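Elteck Research Notes
July, by Hryhorii Symonenko

Two hands, one plate

Our table-clearing work has reached the stage where people stop being impressed and start asking when it will do their washing-up. The Hladun policy was trained on 3759 demonstrations, all recorded with hand-held grippers and none with an arm attached. Of these, 1581 used a gripper in each hand, mostly for large plates, which one gripper tends to tip.

The useful result came from throwing things away. We cut 279 demonstrations in which the two grippers closed at clearly different moments, and the retrained policy stopped tugging plates sideways. I had spent most of the spring on a cleverer fix. It has been retired with honours.

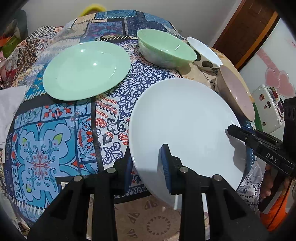 Patterned cloths remain a nuisance. The model sometimes takes a printed curve for a rim and goes after it with great confidence. We have added 45 new recordings on the busiest fabrics we could find, and the next round of training starts once Dernlow gives us back our disk space.

Contact the Elteck newsletter desk | © Elteck | Back to top

Comments

clallico_fan: Does it stack bowls yet?

H. Symonenko: It puts them near each other.

Maren T: So, same as my teenagers.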